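3.2 Le linge de maison dans les inventaires domestiques

Il nous faut ici remercier les familles qui ont bien voulu ouvrir leurs armoires, parfois un après-midi entier, et nous laisser noter ce qu'elles gardaient, ce qu'elles prêtaient et ce qu'elles n'osaient plus jeter. Le corpus Bensaid compte 1447 notices, réparties en 28 foyers, et le textile y tient une place que nous n'avions pas prévue.

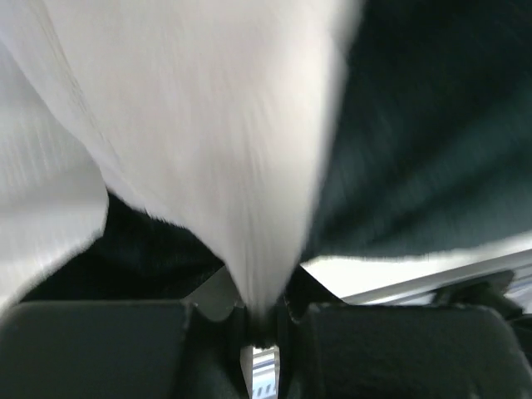
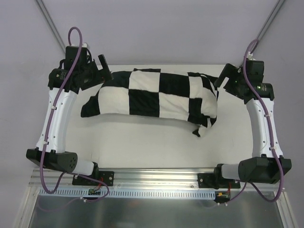
Figure 6. Étoffes à plis : tissu blanc resserré en un point (première vue) ; tissu à grands carreaux noirs et blancs, froissé (seconde vue).

3.3 Le vocabulaire du pli

Les mots varient beaucoup d'une maison à l'autre – et c'est un bonheur pour l'enquêteur patient. On dit « chiffonné » pour le drap que l'on repassera, « bouchonné » pour celui que l'on a négligé, et Ververidis relève cinq termes encore pour la nappe rangée à la hâte. Les aînés tiennent à ces nuances, leurs petits-enfants s'en amusent volontiers, et plusieurs entretiens de février ont tourné, très gaiement, à la dispute de lexique. Nous avons conservé toutes les variantes dans l'index, y compris celles qui ne sont attestées que dans un seul foyer.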